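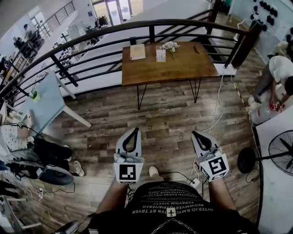

From: Abena Wumbei
To: Erkville Branch Libraries – staff and partners list
Date: 2026-07-08
Subject: Re: Loan periods for the Grollow reading boxes

Dear colleagues,

Thank you to everyone who replied to the first circular. I am answering on behalf of the Lending Office, and I quote Mr. Ansah's message below so that branches who joined the list recently can follow the discussion.

The Office has decided that the loan period for a reading box will be extended from four weeks to six, starting in October. The new period applies to schools, day centers and registered reading groups. Individual borrowers will continue to use the ordinary catalog and are not affected.

On the matter of reservations, a group may hold one box and reserve one more. Several branches asked for a higher limit. The collection now stands at 2,720 volumes in 200 boxes, and a higher limit would leave the smaller branches without stock for much of the school year. We will look at the figures again after the first two terms.

Boxes should be returned to the branch that issued them. Tetteh branch may also accept returns on behalf of Grollow while the loading door there is under repair – please mark such boxes with a yellow slip and enter them in the transfer book on the same day. Boxes without a slip were twice sent to the wrong shelf last term, and one has still not been located.

Missing titles are to be reported on the short form. Please do not fill a gap with a book from the general shelves, even where the title is the same, as the box copies carry separate numbers.

Shahab Tehrani will send the revised labels to each branch in packs of 50. Requests for large-print boxes should go to Dela Sarpong, who is preparing a separate list.

Yours sincerely,
Abena Wumbei
Lending Office

Mohammed-Awal Ansah wrote:

> Dear Ms. Wumbei,
>
> I write in reply to the circular on loan periods. At Tetteh we issue most of our boxes to schools, and teachers tell us that four weeks is too short for a class that shares one set. Nearly all of them ask for a renewal, and each renewal has to be entered by hand.
>
> I would support six weeks. I would also ask whether a group may reserve more than one box ahead, and whether we may take returns for Grollow until the door is repaired. Borrowers already bring them to us.
>
> Kobina Fiadzo has asked me to add that the old labels peel off in storage and that he has very few left.
>
> With kind regards,
> Mohammed-Awal Ansah
> Tetteh branch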